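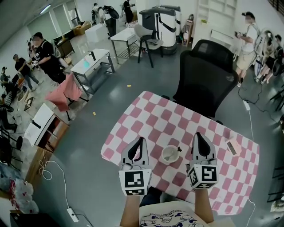 Condska (film)

Condska is a drama written and directed by Treasa Ó Conaill, and I've been looking after this entry on my own little film wiki for long enough that I've stopped pretending to be neutral about it. It runs 133 minutes and takes place almost entirely in Plorno, a salt-mining town that exists only in the script, over the 3 days before the town's last cinema shuts its doors.

Plot

Two sisters come home to sell the cinema their mother ran. The older one, Brid, wants the money and a quick drive back to the city. The younger one, Nell, has been sleeping in the projection booth and hasn't mentioned it to anyone. A buyer called Cortés turns up (we only ever hear him called by his last name) and he's so polite that it took me half the movie to work out he was the closest thing to a villain in it. The title is the name of the cinema, and also of the boat painted on its safety curtain, which the mother claimed she once sailed on. Whether she did is left open. I think she made it up, and I get email about this.

The last half hour is one long evening: a final screening, a power cut, and a conversation in the lobby that I won't spoil, even though spoiling things is pretty much the job of a plot section.

Production

Ó Conaill wrote the first draft as a stage play called Brultora, after the card game the sisters play whenever they don't want to talk. The play never opened. She kept the game, threw out nearly everything else, and started again with the cinema in the middle of it. The rules are never explained on screen, and I've tried to piece them together from the three hands we see all the way through. Low cards seem to win after dark. That's as far as I got!

The auditorium was a set, built with 166 seats, and the crew pulled the back rows out for the tracking shots and bolted them in again for the wide ones. If you watch the matinee scene closely you can catch a row missing behind Nell's shoulder. Most of the exteriors were shot in December, so the light is thin and gray, and everyone's breath shows. The sound mix is very quiet, too – I'd turn it up before you start, or you'll lose most of Brid's mumbling in the car.

Style

People call it slow, and okay, it is slow. Shots go on until the actors have run out of things to do with their hands, and then a bit longer. There's hardly any music apart from a piano piece that leaks through the wall from the dance school next door, and it always stops one bar short of the end. It drove me nuts the first time. By the second viewing I was waiting for it.

Reception

Reviews were mixed to warm, with most of the grumbling aimed at the length and at a subplot about a stolen ticket machine that goes nowhere (I like the ticket machine). The performances got the best notices. On the wiki's own reader poll it has 2671 votes and sits just outside the top ten, below two movies I don't care for.

Versions

A shorter cut was made for television and drops the car journey completely, so Brid simply appears in the lobby with her coat on. Skip that one. The home release has the full version plus a commentary by Ó Conaill, who spends a good part of it talking about carpet.

Page last edited 5 November 2025. The cast list still needs filling in below the main roles.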